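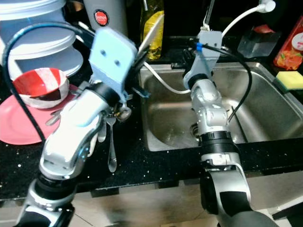

20 August 2023

Sunday in the kitchen bay, nice and quiet, and I got through more than 70 cutlery picks before lunch. Writing it down while it's fresh because Fabian wants to know by the next call whether Irine can be trusted with a real sink of dishes. Short version: closer than in March, and I'm in a very good mood about it!

Left arm has the light blue plate gripper on and takes the cutlery. Right arm works over the basin. What I wanted was the bundle grasp, several pieces in one go, the way a person scoops up a handful of forks and spoons after dinner. In March we did singles only and it was painful to watch. Märta timed one spoon and then went to make coffee, and the spoon was still on its way when she got back.

The bundle grasp holds. I didn't expect to write that this soon. Long spoons like to hang down bowl first under the wrist and swing a bit when the arm stops, but they stay in. Knives are more annoying. If one ends up sticking out over the top of the plate, the planner has no idea it's there and will happily swing the whole lot toward the back of the counter. I've padded the collision box around the left gripper for now. Ugly, and it costs reach near the faucet. Annelies, could you look at whether we can get the tool outline from the wrist view after the grasp? Even a crude one would do.

Forks: still our worst. Tines catch on the edge of the casing and then the release is uneven, one piece goes and the other two think about it. Opening in two stages helps (crack, wait, full open). Wait is set to 378 ms at the moment, found by fiddling, no theory behind it. Don't round it to 400 in the config, Engelbert, I know you want to.

Speckled countertop: depth is noisy on the black surface, all those little light flecks. A spoon lying flat on it shows up as half a spoon. Turned the exposure down and it got better, then the steel in the basin went to mush. Two exposures and merge? Drarkar supports it in the new driver, haven't tried.

Bowls and plates: only played with these at the end. The striped bowl sitting tilted on the plate is a lovely test because the rim is never where the model wants it. Got it lifted cleanly 3 times and then stopped while I was ahead. Need proper runs.

Sponge: not attempted. I keep looking at it, though. Squeezing out a sponge would make me happier than any amount of cutlery.

Cables. The white one still hangs across the basin in a loose curve, and one of these days a fork is going to find it. Severin has clips in the Hämmerli drawer. Please, before Tuesday.

So, can it do the dishes? It can move a handful of cutlery, slowly, with me standing next to it holding the stop button. My nephew is faster and he's seven. But he complains, and he has never done 236 logged grasps in a weekend, which is our total with yesterday's. I'd let it sort a drawer at the Vunstead demo. Washing, no, not yet.

To do:

- two-stage release as default, both grippers
- rerun forks with the padding off, slow speed
- merged exposure on the black counter
- bowl runs, tilted and flat
- cable clips (Severin)
- buy more spoons, the thin ones bend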